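Speaker notes — "Showing, not programming: teaching a suturing robot by remote control"
Fenmont workshop, afternoon session, 2nd February

Slide 1. Title

Good afternoon, and thank you for staying after lunch. I will speak slowly, and please stop me if a word is not clear. My subject is small: how a person shows a robot to make a stitch, and what we learned from doing this many times.

(Wait until the door is closed. Check that the clicker works before saying the next sentence.)

Slide 2. What I mean by showing

There are two usual ways to show a task to a robot. In the first, you take the arm with your own hands and you move it. In the second, you sit at a console and the arm follows your hands from a distance. For suturing we use only the second way. The instruments are thin and long, and if you hold them directly you push them in a way that the motors never would. Then the recording has forces in it which do not belong to the task.

Say also: the first way is very good for other things. At Vavunside they teach the placing of trays by hand guiding, and a new worker can do it on the first morning. I do not want to start a fight between the two methods.

Slide 3. The collection

We recorded 981 demonstrations on tissue pads. One demonstration is one stitch: pick up the needle, drive it through, pull the thread, tie the knot. The operators were surgeons in training and also engineers. I was one of the engineers, and my stitches are the ugly ones.

Each demonstration has the hand movements at the console, the joint positions of the two instruments, and the video. We call the recording tool Myung, this is only an internal name. If somebody asks whether it is available, say that the release is planned for June.

(Do not go into file formats. Last time this took 2 questions and all the remaining minutes.)

Slide 4. Views of the work

(Leave both on the screen and be silent for a moment. People need to look first.) 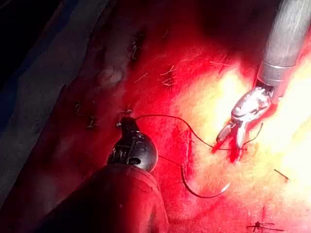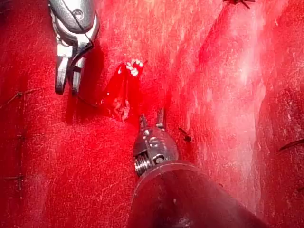 Two instruments on the red tissue, at different moments.

Slide 5. The background is never clean

When we planned the collection, we thought mostly about the movement of the hands, and very little about the surface under them. This was our mistake. A pad is used again and again, and every operator works among the stitches of earlier work. In the first view you can find old knots and short pieces of black thread over much of the pad, while the new thread is the same dark color and runs between the two tools. A person has no trouble with this, the eye follows the curve up to the silver jaws and knows which thread is the live one. Our first trained model did not know. It reached for the old tails, very confident, and closed the jaws on them.

Tell the audience what we tried. First we gave every operator a fresh pad. The model became better on fresh pads and worse on all the others. Then we went back to used pads and asked the operators to begin in a different region each time. This helped more. We still keep a part of the collection on fresh pads for comparison.

Slide 6. Light

Light is the second thing we underestimated. On the left side of the first view the pad is strong red, and on the right it is almost white from the glare, with the needle point shining near it. We wanted at first to remove such recordings. The senior surgeon in our group was against it, and she was right. The robot has to see the needle in glare also, so somebody has to show it this.

(If time is short, skip to slide 8.)

Slide 7. What the operator feels

The console gives no feeling of force. The operator judges the pull only from the thread: is it hanging loose, is it straight, does the tissue lift. Beginners pull too much. After 65 stitches I personally stopped looking at my own hands, and before this I looked at them all the time, which makes no sense, but I could not stop.

We noticed that pauses are important. A good operator holds both tools still before closing the jaws. In our first version we cut the pauses out to save storage. The model then learned to never wait — it closed too early and pushed the needle away. We put the pauses back.

Slide 8. Failed demonstrations

Please keep them. When a needle slips and the operator recovers it, this recovery is worth more to us than another perfect stitch. We marked 200 recordings as failed in the beginning and nearly deleted them. Now they have their own label, with the moment of the slip noted by the operator directly after finishing. Not the next day, because then people do not remember it correctly.

Evetti lent us the second console, so that one operator could watch while another one worked. The watching person often saw the slip earlier than the person who was holding the controls.

Slide 9. Open points

Knot tying is still weak. Passing the needle from one tool to the other is acceptable, tying is not. We do not know yet if we need more demonstrations or better ones.

I would like to hear from groups who work with softer pads, and from anybody who has tried force feedback at the console.

(Go back to slide 4 for the questions. Repeat each question into the microphone before answering.)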